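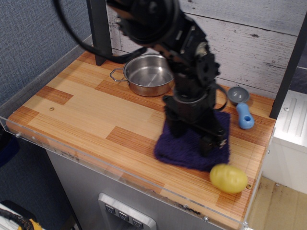
The Long Way Around a Load of Towels

My grandmother ironed her dish towels. She ironed pillowcases too, and handkerchiefs, and once, when I was seven and home sick from school, I watched her iron a pair of my grandfather's undershorts with the same serious attention she gave to the tablecloth at Easter. I have ironed perhaps three things in the last ten years, and one of them was a craft project with wax paper and leaves. But I have been thinking about laundry a good deal this spring and summer, ever since I moved to Sturton and discovered that the town still has a public wash house, and that people love it in a way I have only ever seen people love ballparks and bakeries.

It stands at the bottom of Vetbridge Road, a long brick building with high windows and a door that sticks in damp weather. There are modern machines along one wall (they went in long ago enough that the coin slots have been replaced twice), and along the other are four of the original stone sinks, deep enough to bathe a good-sized dog. Upstairs is a drying loft with slatted shutters and lines strung from end to end. On a breezy afternoon in April, when I first climbed those stairs with a basket on my hip, somebody's striped sheets were filling and falling like sails, and I stood there longer than I had any reason to.

"You'll want the north side," a voice told me from behind a duvet cover. "South side gets the sun but the pigeons know it."

The voice belonged to Kirsten Baldursdóttir, and she has hung her washing on the north side for 30 years. She has a washer at home, a perfectly good one, bought by her son. She uses it for what she calls emergencies, by which she means grandchildren. Everything else comes down the hill in a wheeled cart, and she is usually there until lunch, and sometimes well past it if Marwa Gaber has brought the little date cookies she makes.

I asked Marwa what kept her coming, and she thought it over while she matched socks. She had grown up with a courtyard and four aunts, she told me, and wash day had been the day you heard everything — who was engaged, who was pretending not to be, whose roof leaked. When she came to Sturton she had a nice quiet apartment with a machine in the closet, and she would sit and listen to it go around. "It did the clothes very well," she said. She didn't seem to feel there was more to add, and went back to the socks.

There are 1,224 names in the old subscription book, which is kept under the counter in a cookie tin and which you may look at if your hands are dry. The earliest entries are in brown ink and beautiful script. Some run for a single week and some go on for pages, the same family name handed down from mother to daughter to, eventually, a grandson called Bjartur Laxdal, who now looks after the boilers and will talk about them for as long as you can stand up. I learned a lot about boilers. I learned that hard water makes towels stiff, that a half cup of white vinegar in the rinse will help, and that fabric softener is, in his opinion, a way of putting candle grease on something you bought to soak up water.

Towels are a touchy subject, as it happens. Folding them, I mean. I had always done mine in half, in half again, and then in half once more, and put them on the shelf however they landed. Kirsten folds in thirds lengthwise so that no raw edge shows. Reshma Mkhize, who ran the linen room of a hotel for most of her working life, rolls the small ones and stacks the big ones with the fold facing out, and she can tell with her eyes shut whether a towel has been dried on a line or in a machine. I tested her. I passed her one of each, feeling rather sly, and she handed them back before I'd finished my sentence, right both times. Line-dried has a bit of scratch to it, she says, and it wakes you up in the morning. She will not hear a word in favor of fluffy.

Her other rule is that you never fold warm. You shake a towel hard, twice, holding it by the short end, and then you drape it over something and go and talk to somebody. I have adopted this one wholeheartedly, and my shelves do look better, though it may only be that I have thrown out the beach towel with the hole in it.

The loft closes for the winter at the first hard frost, and then the lines come down and get coiled and hung on pegs, and everyone complains about the dryers until spring. Grímur Østergaard, who moved here the same month I did and was as puzzled by the place as I was, has already asked whether he might be allowed to help with the coiling. He was told there was a list. He put his name on it, and then, since the pencil was right there, he wrote mine underneath.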